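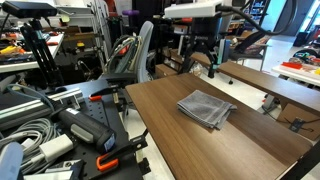 Buscamos batería. Me llamo Clive Birkett, canto y toco la guitarra en Tundcombe, y desde mayo estamos sin nadie que aporree las cajas como es debido (nuestro batería de siempre se ha mudado por trabajo y le echamos de menos a rabiar). Hacemos rock duro melódico, con dos guitarras, mucho estribillo y algún que otro tema largo de los de cerrar los ojos. Ensayamos dos tardes por semana en el Dumdale, un local a las afueras de Gijón al que se llega en autobús sin problema. Las pruebas serán allí mismo y sin ceremonias: tres canciones, un rato de improvisar y una caña después. Toalla ponemos nosotros, una gris y pequeña como la que se ve doblada encima de la mesa, así que por sudar no te cortes. Lo que sí tienes que traer son tus baquetas y, si eres de los maniáticos, tu pedal de bombo.

Categoría: Anuncios de músicos > Se busca batería > Asturias

Te cuento un poco quiénes somos. Empezamos como banda de versiones, tocando en fiestas de prao y en bares donde el técnico de sonido era también el que servía las copas, y poco a poco fuimos colando canciones nuestras entre las ajenas hasta que un día el repertorio era todo propio. Nilmini Seneviratne toca el bajo y es la que escribe casi todas las letras. Yo llego con un riff y una melodía tarareada en un inglés inventado bastante vergonzoso, y ella lo convierte en canción. Las teclas las dejamos hace tiempo, aunque en el disco suena un órgano en dos temas y no descartamos volver a liarla por ahí.

El disco se llama Sturolum, lo sacamos con Siriwardena, un sello pequeñito que nos trata de maravilla, y ahora toca pasearlo. Hay 15 conciertos cerrados entre otoño y primavera, casi todos en el norte, y uno de ellos en una sala de 430 personas que nos tiene a todos un poco histéricos – en el buen sentido, vamos. Nos encantaría que quien entre lo haga con tiempo para aprenderse los temas con calma y también para meterles mano. El disco está grabado, sí, pero en directo las canciones cambian cada temporada y el batería es el que más manda en eso.

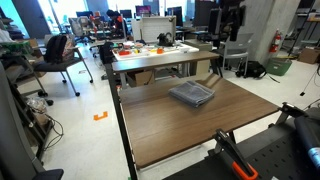 ¿Hace falta haber tocado antes en una banda de rock duro?

Con que hayas tocado en directo con quien sea nos vale. Jazz, verbenas, la banda municipal, lo que haya sido. Nos importa que mantengas el tempo cuando el cantante se emociona (culpable) y que te lleves bien con el bajo, que es media vida en este grupo. Nilmini toca muy pegada al bombo y se nota enseguida si hay entendimiento o si cada uno va a su boda.

Sobre el estilo, para que no vengas engañado: doble bombo hay en un tema y medio. El resto pide pegada, groove y saber dejar aire. Si tus favoritos son los baterías de los setenta que iban siempre un pelín por detrás, nos vamos a llevar estupendamente. Si lo tuyo es el blast beat, te admiramos mucho y te iremos a ver, pero aquí te ibas a aburrir.
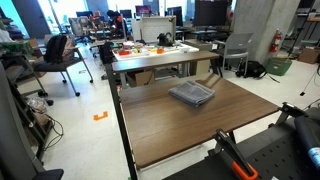 Tampoco pedimos que leas partituras. Yo leo fatal y Nilmini lee por los dos, así que las estructuras van apuntadas en un folio con nombres tipo «la parte del puente que sube» o «la vuelta rara», y a estas alturas el sistema funciona. Eso sí, trabajamos con claqueta en tres canciones y conviene que no te dé alergia.

El dinero, que siempre se deja para el final de estos anuncios y me da mucha rabia. Lo que se cobra por concierto se reparte a partes iguales una vez pagada la gasolina y la furgoneta. El local también lo pagamos entre todos, a escote. No es un sueldo y no te lo voy a vender como tal, pero desde que salió el disco no ponemos dinero para ir a tocar, y para una banda de nuestro tamaño ya me parece la gloria. Las comidas en ruta corren por cuenta del fondo común, con postre.

Fechas: haremos las pruebas durante dos semanas, siempre a partir de las siete de la tarde, y queremos haber decidido antes de que empiece el otoño. Si trabajas a turnos, dilo y buscamos hueco. Edad nos da igual, 17 años o los que sean (siendo menor, con permiso de casa y sabiendo que en algunas salas hay papeleo). Carné de conducir, de perlas; si no lo tienes, conduzco yo y tú eliges la música.

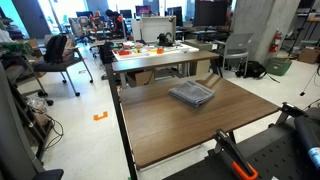

Aprovecho que estoy aquí para pedir otra cosa, también con concierto gratis de por medio: queremos a alguien que lleve el puesto de camisetas y discos en las fechas de Asturias. Son un par de horas antes de tocar y otro rato al terminar, con una parte de lo que se venda. Y ya puestos, nos falta hasta la mesa, así que si tienes por casa una rectangular como la de la foto, de tablero marrón con veta y estructura metálica negra, y quieres venderla barata, me la quedo. Se puede contestar solo a esto último, no me ofendo.

Para la prueba de batería mándame un correo con un vídeo tuyo tocando lo que te apetezca. Sirve el móvil apoyado en una silla, de verdad, solo quiero oír cómo suenas. Cuéntame además dónde vives, qué tardes tienes libres y qué disco te hizo querer tocar la batería. Te paso las tres canciones en cuanto te lea y contesto a todo el mundo, aunque a veces tarde unos días – si ves que me despisto, insiste sin miedo.

¡Un abrazo y a darle!

Clive, de Tundcombe

Imprimir este anuncio | Enviar a un amigo por e-mail

Buscar en los anuncios: escribe instrumento o provincia... Buscar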